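The Bell at Granmont

The tide took Ruairí McGrath's boots first. He had left them on the rocks below the lighthouse, side by side, with his socks rolled inside. When he came back up from the water, there was only wet stone.

"She wants you barefoot," said Agnes Blomqvist, who had kept the light for longer than he had been alive. She was peeling potatoes on the step and did not look up.

"Who does?"

"You know who."

He did know. Everyone in Granmont knew. Under the harbor was a church, and in the church was a bell, and the woman who rang it had once been a fisherman's wife. In a bad year she had gone down to bargain for the herring. The herring came back and she stayed where she was. That was 217 years ago, and the town had eaten well ever since.

Now the bell had stopped. It had been quiet for 14 days, and the nets were coming up with nothing in them but weed. 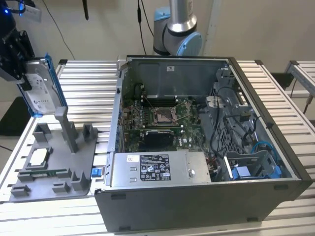 Granmont, 9/18/26

They drew lots in the net shed that night. Finbarr Mulcahy held the hat. He was harbormaster, and his own name was in it, though Ruairí noticed he had folded that slip smaller than the others.

Wenche Grønli drew. She was seven and could not read yet, so it was thought to be fair. She handed the slip to Finbarr and he read it twice before he said the name.

"Ingegerd Nordin."

Ingegerd was 70. She stood up from the bench, buttoned her coat and asked what time the tide turned.

"You can't send her," Ruairí said. "She can't swim."

"It isn't swimming they need," Ingegerd said. "Sit down, boy."

He didn't sit down. He went outside and walked the length of the sea wall in his bare feet. The water was flat and black, and he could see the tip of the steeple under it, as you always could on a still night. When he was small his mother had told him not to look at it for longer than a breath. He looked at it now until his eyes stung.

Then he went home and got the rope.

It was old Renevmont rope, the kind they used to make across the sound from hair and hemp, and it had belonged to his grandfather. He tied one end to the iron ring at the end of the wall. He tied the other around his waist. Agnes was there by then, with the lantern and a blanket, as if he had asked her to come.

"Five tugs and I pull," she said. "Don't eat anything. Don't tell her your name."

"She took my boots. She probably knows my name."

"Knowing it is one thing. You handing it over is another."

He went in. The cold closed over his head and he followed the steeple down, hand under hand, past the clock with its stopped face and the stone saints with mussels in their mouths. The louvers of the bell loft had rotted away. He pulled himself through.

There was air inside. He had not expected that. He knelt on the boards and coughed, and when he could see again he saw the bell, green all over, and a woman sitting beneath it with his boots in her lap. She looked no older than he was.

"The left one leaks," she said.

"I know it does."

"I was going to mend it. I've mended everything else down here." She turned the boot over. "Have they drawn lots?"

"Tonight."

"Who is it?"

He thought about what Agnes had told him. He supposed it covered other people's names too.

"Someone old," he said. "She isn't afraid."

"I wasn't either. It was the second winter that I minded." The woman set the boots down and put her hand flat on the side of the bell. "I didn't stop ringing to bring someone else down. I wanted to see if anyone would come and ask me why."

Ruairí wiped the salt out of his eyes. The rope had gone tight against his ribs with the pull of the tide.

"Why, then?" he said.

She told him. It took most of the night, and on the wall above them Agnes let the lantern burn out and held the rope in the dark. Toward morning it jerked in her hands. She counted five and began to pull.

It was heavier than it should have been. She called to Ingegerd, who had come down early in her buttoned coat, and the two of them hauled together until a hand came up out of the water and took hold of the ring.

It wasn't Ruairí's hand. 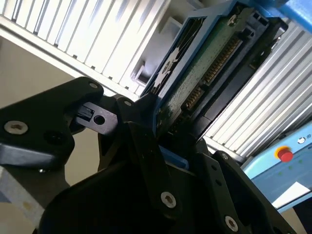 From "The Bell at Granmont," part one. Part two in January.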